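From: Zoi Politis
To: Plosberg Old House list
Date: 21st December
Subject: Re: hard water and what it does to everything

Antigoni Kokkinos wrote:
> We moved into a place on the Tindall side in March and I have never seen
> scale like it. The kettle is crusty, my hair feels like straw and the dish
> soap won't foam. A salesman quoted us $1352 for a softener. Is that normal?
> Does everybody up here have one, or do you all just live with it?

Hi Antigoni, and welcome to the crusty kettle club!

I lived with it for 14 years before I did anything, so take my advice with a grain of (softener) salt. First thing, get the water tested before you talk to any more salesmen. Ours came back at 28 grains, and I gather anything over ten or so counts as very hard. The well people will tell you the Tindall side is worse than the creek side and I believe them, but two houses on the same road can be miles apart, so go by your own number.

The price doesn't sound crazy to me if it includes putting it in. Ask if it does! Orestis Lambrakis got a quote that left out the drain line and the bypass valve, and he was pretty sore about it. Also ask what size they're selling you. There are only two of you, right? We were nearly talked into a great big one meant for a family of seven. 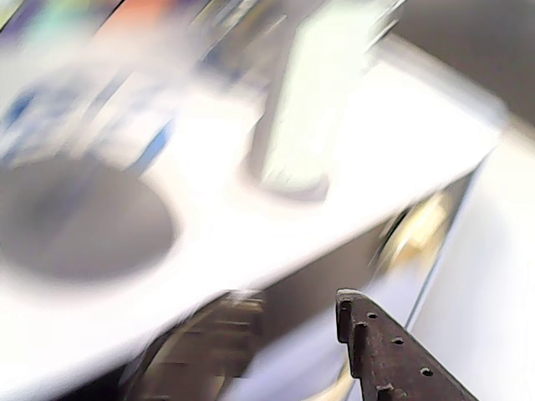 3 min read

Now, the part I wish I'd known. Leave your outside spigots off the softener, and the kitchen cold tap too if your pipes let you. My tomatoes did not care for softened water one bit, and I don't love it for drinking either – it tastes sort of flat. Lamai Limsakul disagrees with me on this and has said so on this list more than once. Hi Lamai.

If you'd like to hold off on spending, plain white vinegar goes a long way. Half water, half vinegar in the kettle, bring it to a boil, let it sit an hour, rinse twice. For a shower head, tie a bag of vinegar over it at bedtime. Faucets get a soaked rag wrapped around the base, but don't let it drip on marble or any natural stone, it'll etch. I found that out on my mother's windowsill.

For your hair, a vinegar rinse works too, a spoonful in a big mug of water. You smell like a pickle until it dries.

And the dish soap – switch brands before you give up. I never did find one I'd call great, but the cheap powder with a bit of washing soda in it beat all the fancy liquids I tried. Same with laundry. My towels used to stand up on their own.

Evanthia Vrettos had a test kit going around the neighborhood last spring with a few strips left. Evanthia, do you still have it, or did it end up at my house? I'll look in the pantry tonight.

Zoi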